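OK so I've been swapping between two hand-held grippers for most of September 2022 and I have opinions. Thread, kind of long, sorry, get a coffee.

Background for new folks: I do cloth. Folding, picking up, dragging things off beds. Rigid objects are a vacation compared to a blouse with a ruffle on it.

The two I have are the Dorska and the Trerkomel. Both are hand-held with a camera on top, both close with a squeeze. On paper they're the same tool. In the hand they really aren't!

The Dorska is the stiffer one. You squeeze, the fingers go where you told them and they stay there. Great for towels and jeans, great for anything with a thick seam you can bite on.

But on thin stuff it pinches one little spot, and then the whole garment swings around under that spot like a bell. You end up chasing it.

The Trerkomel has some give in the fingers, so it gathers more cloth as it closes. First day I hated it (felt mushy). By the second week I was reaching for it without thinking — which is usually how I know.

Pads matter way more than I expected, btw. I went through 8 different materials before I quit. The super sticky ones are awful. They pick the cloth up fine and then won't let go of it, and you do this silly little shake at the end of every release.

Soft blue pads have been my favorite on printed fabric. Enough grab, clean letting go, and the color is easy to find against almost anything I own.

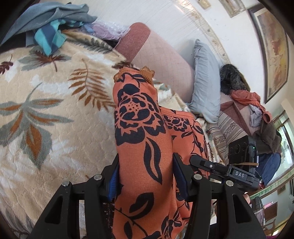
Does a wider lens help when the cloth bunches up between the fingers?

Up to a point. You get more of the bed and the room, so it's easier for the tracking to know where the gripper is, but the folds right at the pads get small. I'd take wide and live with it.

Speaking of tracking. Plain white wall and a plain sheet = sad tracking. Patterned blanket, striped upholstery, frames on the wall = happy tracking. My favorite place to test is now a messy bed, and I'm not cleaning up for anybody.

Divya Marar asked me how many grabs I did before picking a side. 2,315 across both, and my thumb would like that on the record.

She also asked about battery. The Dorska dies on me after 40 minutes with the camera going. The Trerkomel gets through a session and then some, but it's heavier at the back and my wrist notices.

Controller side: I ran both off the Onavov board first. Fine, but the finger width reading lagged behind the video, and with cloth you see it right away. The recording says open while the fingers are clearly shut on a sleeve.

Deirdre Keogh told me to try the Iordache board and wow, OK, she was right. Same cable, same gripper, and the width lines up with the picture. Setup menu is hideous. Don't care.

If you're on a budget: keep the gripper you've got, spend on pads and the controller. I paid 300 for a fancier camera back in May and it changed less than one new set of pads did.

Next I want to try both of them on knits and on anything fleecy — the fuzzy stuff sheds on the pads and I don't have a good fix yet. If you do, please reply, I'm using tape.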